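**Memton** is an open-source software framework for controlling robot manipulators that handle cloth and other deformable materials. It combines a perception module, a fold planner, a set of motion controllers and a tool for recording and replaying trials. The framework is written in C++ and Python and runs on a single Linux workstation connected to the robot. It is used mostly in research labs, where towel folding is the usual first task.

The current stable release is version 4, issued in May. This article describes that release as it stood in October 2025.

## Background

Most manipulation software assumes that an object keeps its shape. A mug has a fixed geometry, and once its position and orientation are known, a grasp can be computed and carried out. Cloth has no fixed geometry. A towel dropped on a table can settle in a practically unlimited number of ways, parts of it are hidden under other parts, and touching it anywhere changes the rest.

Memton grew out of an earlier package named Bundeo, a library of cloth segmentation routines with no control code of its own. Labs that used Bundeo wrote their own planners on top of it, and these were rarely compatible with one another. Memton absorbed the Bundeo routines and added a common interface between perception and motion. The Bundeo name survives in the perception module and in several configuration keys, which still begin with `bundeo_`.

## Architecture

A Memton installation runs as 2 processes. The first handles images and planning and has no timing guarantees. The second is the control loop, which must meet its deadline on every cycle. They exchange data through shared memory, and the control loop keeps executing the last valid trajectory segment if the planner falls behind.

| Module | Language | Role |
|---|---|---|
| Bundeo | Python, C++ | Cloth segmentation, edge and corner estimates |
| Planner | Python | Choice of grasp points and fold sequence |
| Controller | C++ | Arm and hand motion, contact handling |
| Mukex | Python | Recording, replay and labelling of trials |

### Perception

The perception module takes colour images and, where available, depth. It produces a mask of the cloth, a list of candidate corners with confidence values, and a coarse layer map that estimates where the fabric lies over itself.

Segmentation is the least demanding step when the work surface contrasts strongly with the material. The project documentation recommends a matte covering in a single dark colour for light fabrics, and the bench used for head-camera calibration follows this advice, with a white towel lying crumpled on a black cloth that covers the table. Creases in the covering itself can produce false edges, so the default filter discards any edge that does not border the cloth mask. The filter can be turned off for patterned materials, although results are then noticeably worse. 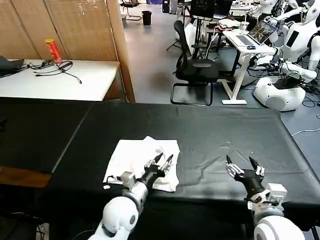

Corner detection remains the weak point of the module. A true corner of the fabric and a point where a fold happens to come to an angle look much alike from a single viewpoint, and a hand resting on the cloth hides part of the material at exactly the place that matters: the silver-jointed fingers of the left hand, spread into the folds of a towel, cover fabric that the head camera then has no way to measure. Memton deals with this by carrying the last unobstructed estimate forward and lowering its confidence with each cycle. When the value drops below a threshold, the planner may ask for the hand to be lifted and a new image taken. Two-armed systems have the option of holding one hand clear of the cloth while the other works, and the planner prefers this arrangement when both arms can reach the next grasp point.

### Planning

The planner treats folding as a sequence of named actions: *flatten*, *pinch*, *drag*, *fold*, *press* and *release*. Each action has preconditions that refer to the layer map. A fold, for instance, is not attempted until the area to be folded is estimated to be a single layer, unless the user has asked for a multi-layer fold.

A sequence is searched for with a limited horizon, normally 4 actions ahead. Longer horizons are permitted but seldom help, as the state of the cloth after several contacts is too uncertain for the extra depth to be useful. The planner discards the remainder of the sequence after each action and searches again from fresh observations.

Users can also supply a fixed sequence in a plain text file. This is common in teaching, and in tests where the object of study is the controller and variation in the plan would be a nuisance.

### Control

The controller module runs at 1,000 cycles per second on supported arms. It provides position control for free motion and impedance control for contact, with a blended transition between the two. Stiffness is set separately along each axis, so that a hand can be soft in the vertical direction while still tracking a path across the table.

Pressing on cloth presents a particular difficulty. Too much downward force pins the fabric to the table and turns a drag into a wrinkle, while too little lets the fingers slide over the top. The controller estimates slip by comparing commanded hand motion with the motion of the cloth mask. The comparison is slow in relation to the control loop, and for that reason it adjusts only the force target and never the trajectory.

Drivers are included for two-finger grippers and for multi-fingered hands. In the multi-fingered case, Memton does not plan individual finger motions. It selects from a library of hand postures, such as a flat palm, a two-point pinch or a splayed press, and interpolates between them. Contributors have repeatedly asked for finger-level planning, and a branch exists, but it has not been merged.

## Wrist camera support

Version 4 added support for cameras mounted at the wrist or gripper. Earlier releases accepted only a fixed overhead or head-mounted view. A wrist view has higher resolution near the grasp point and is less affected by the arm blocking the line of sight, but it moves constantly and nearly always contains the gripper itself.

The software masks the gripper using a stored silhouette for each opening width. Silhouettes are generated by a calibration routine that opens and closes the gripper over a plain surface. Bright metal parts need extra care, as reflections along an edge change with the direction of the light and may be taken for fabric. The routine therefore records each width at several wrist angles.

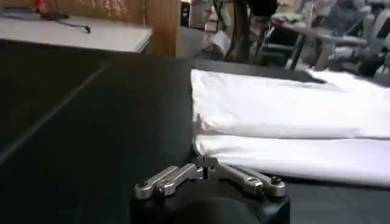

*Wrist-level view of a folded white cloth to the right of a gripper with linked silver fingers. The stacked bands near the gripper are the kind of structure that the layer map is meant to resolve.*

The main use of the wrist view is layer separation. From a distance, two stacked layers with aligned edges look like one. At close range the crease between them often shows as a dark line, and the perception module marks these lines as possible layer boundaries. A rounded edge, where the fabric turns under, is marked differently from a cut edge, and the planner is told to avoid pinching it when a single layer is wanted.

Background rejection is also handled differently. A head camera looks down on the table for most of a trial, and a fixed region of interest is usually enough. A wrist camera may tilt until much of the image is occupied by the room beyond — chairs, cables, other equipment — and the region must be recomputed from the arm's joint positions on every image. Pale objects outside the work surface were a regular source of false cloth detections before this was introduced.

## Mukex

Mukex is the recording and inspection tool distributed with Memton. It stores camera images, joint states, planner decisions and controller forces against a common clock. A trial can be replayed through a newer version of the perception module to check whether its output has changed, without a robot being present.

The tool has a simple labelling mode in which an operator marks corners and layer edges by hand. Labels are kept in a separate file so that recordings are never modified. Synchronization between head and wrist cameras is done in software, and the documentation warns that fast arm motion will show a visible offset between the two.

## Evaluation

The project maintains a reference set of 460 recorded folding trials, named the Gündoğdu set after the format in which it was first released. It covers hand towels, tea towels and pillowcases, each starting from a crumpled, partly folded or flat state. The set is intended for regression testing of perception and planning. It cannot be used to assess the controller, as recorded forces do not respond to new commands.

Results are reported for each starting state separately. The maintainers discourage combining them into one score, on the grounds that a system can do very well from a flat start and fail almost entirely from a crumpled one.

## Limitations

- Dark fabric on a dark surface is not supported by the default segmentation model.
- The layer map does not represent more than four layers.
- Knitted garments and other stretchy materials are planned as though they were woven, and often end up off-centre.
- Clutter on the work surface is treated as an obstacle for the arms, but the planner does not consider that cloth may catch on it.
- Calibration must be repeated whenever a wrist camera is removed and refitted, even if the mount appears unchanged.

## Licensing and development

Memton is released under a permissive licence. The reference recordings carry a separate licence that allows research and teaching use. Development takes place in a public repository, with stable releases cut from the main branch after the full regression set has been run. Drivers for individual arms are held in separate repositories and follow their own schedules, and a driver built for version 3 will not load in version 4 without being recompiled.

## See also

- Deformable object manipulation
- Impedance control
- Hand–eye calibration
- Motion planning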